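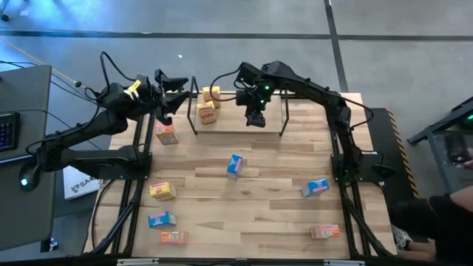

Bamex bench kit: notes after 1,112 picks

Blog > Hardware > Bench automation

Reading time: 2 minutes

The Bamex kit is sold as a complete two-arm cell for small carton handling: two arms, two grippers, a frame, a wood top and a license for the Brasumix control software. I have been running one since April with nine small cartons in three colors, moving them between the tabletop and a raised platform at the back.

Assembly took two of us most of a day. The frame goes together with one hex key. The arm bases are the slow part. Each has to be squared to the top before calibration, and the manual gives the tolerance in a table several pages after the step where you need it. Calibration itself is a short routine and ran without errors the second time.

The grippers are plain two-finger units. They are well suited to cartons standing upright. A box lying on its side at an angle is harder, because the planner prefers a straight approach from above and will sometimes try the long dimension first. Setting the approach angle by hand in Brasumix fixes most of this. The setting is saved per object type, so a new carton size means doing it again.

Results so far, over 1,112 logged picks: upright boxes on the tabletop are dependable, and I stopped watching those closely. Placement on the platform is less so. The wire stand under it flexes slightly if a carton is set down hard, and the second box up there needs a slower final move. I dropped the descent speed from 100 to a bit over half that on the same scale and have left it there.

Cable routing is my main complaint. The loops at the joints need to be long enough for full travel, and at that length they hang into the work area in some poses. Kurup sells a set of guides that fit these arms. I have ordered them and will report when they are on.

Support has been good. Gopinath Salian at Bamex answered both of my tickets, the second with a patched config file attached. The service plan is priced separately and covers grippers for some 3,000 hours, with wrist motors excluded. Read that page before paying for it.

For a lab or a small packing shop that wants to test carton handling, I would buy it again at the same price. For continuous production I would want a stiffer platform and a second set of finger pads on the shelf.

Recent posts
Clornside conveyor controller, first week
Finger pads compared: rubber, silicone, bare metal
Moving Brasumix settings to a new machine
Kurup cable guides: ordering and lead times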